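Course notes, unit 6: Manipulation of soft goods
Site visit to the Trotik open day, September

The demonstration covered folding of knitwear and bed linen. Trotik collects its training data with hand-held grippers, one per hand, and the Fimarier group trains the policy on it. Students should review the notes on parallel grasps before reading further.

Task definition. One episode starts with a spread garment and ends when both grippers have released the folded bundle. The set shown to visitors held 575 episodes, of which 421 passed review. Rejected episodes were mostly slips at the second fold. 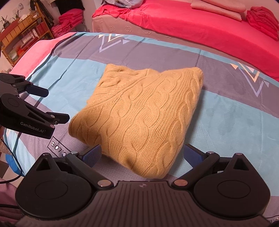
Thick knits are the hard case. A cable pattern adds height at each fold, so the bundle springs back when the fingers open. The Queiroz rule sets the grasp point two finger widths in from the edge. Thin cotton tolerates a grasp at the edge itself.

Questions at the 2:30 session dealt with transfer to a fixed arm. The Lesis controller runs the same finger geometry, but wrist speed has to be limited on the lift.

For the lab report: state the grasp point used, the number of regrasps, and the release order. Report failures separately for each fold. Bench 101 is open until 5:00.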